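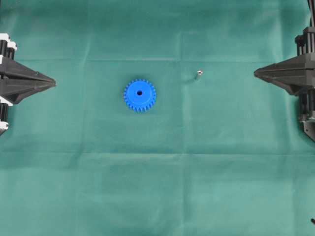
Equipment and expenditure report to the Flevum Fund
Reporting period ending March 29, 2024

The two-arm assembly station is in place and bench trials of the gear-and-peg task have begun. Spending on the station remains within the approved budget line.

Purchases to date
Gripper fingers, two sets (Ralidetti): £1572
Plastic gears and metal pegs: £116
Work surface, cloth and fixings: £699

The gears were bought in one size only. A second size was included in the original plan, but the supplier's minimum order would have taken most of the consumables allowance. We propose to leave this purchase until the first task has been assessed.

Changes to the plan
The Nakamura force sensors have not been ordered. The quoted delivery time has lengthened, and an order placed now would arrive after the May review. We ask the Fund's agreement to carry this sum forward – no increase is requested.

The service contract with Mosari is under discussion. Their first offer covered the arms but excluded cabling and gripper fingers, which are the parts most likely to need replacing. A revised offer has been requested, and £500 has been set aside for spares in the meantime.

Decision requested
Approval to carry forward the sensor allocation in full.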